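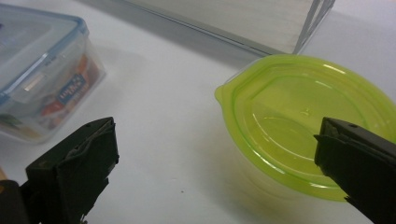

Should a latching plastic food container be put away with the lid locked?

Put it away with the lid resting on top and the flaps open. A locked lid keeps the gasket compressed for as long as the box sits in the cabinet, and any moisture left in the groove stays there and turns to odor.

Reading time: 7 minutes

Clear Containers, Mixing Bowls and Raised Shelves: Care and Storage Notes

These notes cover rigid plastic containers with hinged locking flaps, light plastic bowls with a pouring lip, and the use of an ordinary wire basket as a second level on a counter or in a cabinet. Glass boxes with plastic lids are handled the same way at the lid and differently everywhere else.

New containers

Many clear boxes are sold with a printed card or sheet inside. Take it out before the first wash. If the card carries the care symbols, cut that part off and keep it with the appliance manuals. The symbols molded into the base are small and become hard to read once the plastic has some scratches on it.

Labels on the outside come in two kinds. Paper labels should be soaked in warm water with dish soap and then rolled off with the thumb. Film labels should be warmed with a hair dryer on the low setting and peeled back on themselves at a flat angle. Adhesive residue comes off with cooking oil left on for ten minutes, followed by soap. Do not use acetone on clear plastic. It clouds the surface on some types and cracks others, and neither can be repaired.

Wash the new box by hand, box and lid separately, and let it air out open overnight. If a plastic smell remains, fill it with warm water and a spoonful of baking soda and repeat the overnight step with the lid off.

Gaskets and flaps

The gasket is the part that fails first, followed by the hinge of the flap. On lids where the gasket can be removed, take it out once a month, or after any oily or tomato-based food. Lift it with the handle of a teaspoon at the middle of a long side. Do not start at a corner and do not use a knife.

Wash the gasket in soapy water, run an old toothbrush along the empty groove, and dry both. When refitting, press in the four corners first and then the straight runs between them. Starting at one point and working all the way around stretches the gasket and leaves a loop at the end.

Flaps are molded thin at the hinge so that they bend. They tolerate a great deal of bending at room temperature and much less straight from the freezer. Let a frozen box stand for a few minutes before opening. Open opposite flaps in pairs. If one flap breaks, the lid will still keep dust out, so the box can be moved to dry uses such as tea bags, clothespins or spare screws.

Testing a seal: put one cup of water in the box, lock it, dry the outside, and hold it upside down over the sink for one minute. Tilt it so that each corner is lowest in turn. A drip at one corner usually means a gasket that is twisted or badly seated. Drips on all sides mean a flattened gasket or a warped lid. To check for warping, lay the lid top down on a flat counter with the gasket removed and press each corner. It should not rock.

Filling

Fill to 80 percent for liquids that will be frozen. A 32-ounce box takes just over 25 ounces of soup at that level. Mark the line on the outside with a strip of masking tape the first few times. For chilled food the level is less critical, but the contents should not touch the lid.

Leave food to stop steaming before the lid goes on, and do not let it stand out for more than two hours. Shallow boxes cool faster than deep ones holding the same amount.

Bowls with a pouring lip

A light translucent bowl is useful for batter, dressing, beaten egg and anything else that will be poured into a second container. The lip works best when the bowl is tilted in one steady movement. Slow, hesitant pouring lets the liquid run back under the lip and down the outer wall. A thin smear of butter or oil on the underside of the lip reduces this for milk and cream.

Molded rings inside a bowl hold residue. Scrape along the rings with a flexible spatula first, then wash with a soft brush. Do not use the green side of a scouring sponge on tinted plastic. The scratches show white and take up turmeric and paprika.

Bowls of this type stain less if they are rinsed in cold water before the hot wash. For existing stains, a paste of baking soda and water left on for 40 minutes removes part of the color. A day on a sunny windowsill removes more. Dilruba Thambiah, who tests the cleaning methods on these pages, got a better result with sun alone on a bowl stained by carrot than with any paste, and no useful result on turmeric in either case.

Dry bowls upside down on a rack. Nesting them damp produces a vacuum that makes them difficult to separate. If two are stuck, put cold water in the inner one, stand the outer one in warm water, and twist.

Adding a second level

Short cabinets and small counters lose most of their usable height to air. A wire basket turned upside down gives a raised surface over a clear space. The grid sides let air through and keep whatever is underneath in view.

Choose a basket with a flat bottom and a rim that sits level. Many have handles that stand higher than the rim, and these will rock when inverted. Folding handles can be swung inside. Set the basket on the counter and push down on each corner before going further. A slight rock can be corrected with a felt pad under the short corner.

Wire alone is a poor surface for small items and bowls with a narrow foot. Put a flat panel across the top. A spare cabinet shelf or any stiff board of suitable size will do. It should cover the wire fully with a small overhang at most, and heavy items belong over the middle. The Liseck 603 basket and the larger of the two Brukis baskets both take a panel without rocking. The Dawber has a curved bottom and does not.

If the panel slides, tie it to the wire at two opposite corners with garden twist ties, or place four small squares of nonslip shelf liner between the two. 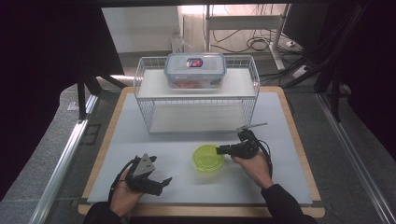

Place the basket toward the back and keep the front of the work surface open. The items used least go on top. The bowl in current use stays in front at counter level, where it can be picked up without reaching over anything. A depth of one large dinner plate is enough open space for mixing and for filling boxes.

Load limits depend on the wire gauge and are rarely printed anywhere. A practical test is to place the intended load on the panel, wait an hour, and look along the top from the side. Any visible dip in the wire means that the load should be reduced or that a second basket should be set beside the first. Cast iron, stacked plates and full jars should not go on an inverted basket at all.

In cabinets, measure the door opening as well as the interior. Gilmar Peixoto wrote in to point out that his basket fit the shelf and would not pass the hinge. Angling it in with one short side first solved the problem, and the panel was added afterward.

White coated wire should be wiped with a damp cloth and dried. Check the cut ends of the wires for rust, particularly on a basket that was used in a refrigerator before. Loose coating can be sealed with clear nail polish if the basket does not touch food.

Lids and boxes in the same place

Store each lid on its own box where there is room. Where there is not, nest the boxes by shape and stand the lids on edge in the space below the raised shelf, gasket facing the same direction. Rectangular and round types should be kept apart. Lids from different makers may look alike and still not seal. An Alen lid, for instance, will close over a Brukis box of the same size and leaks at two corners.

A small dot of permanent marker on the underside of the lid and the base of the box identifies a matching set. The dots need renewing after a few months of dishwasher use – top rack only, lids lying flat and away from the heating element.

Search tips
Enter keyword
Go

Related
Removing Odor from Plastic Lids
Freezer Labels That Stay On
Measuring a Cabinet Before Buying Organizers
Wire Racks: Cleaning and Touch-Up
Which Bowls Can Be Nested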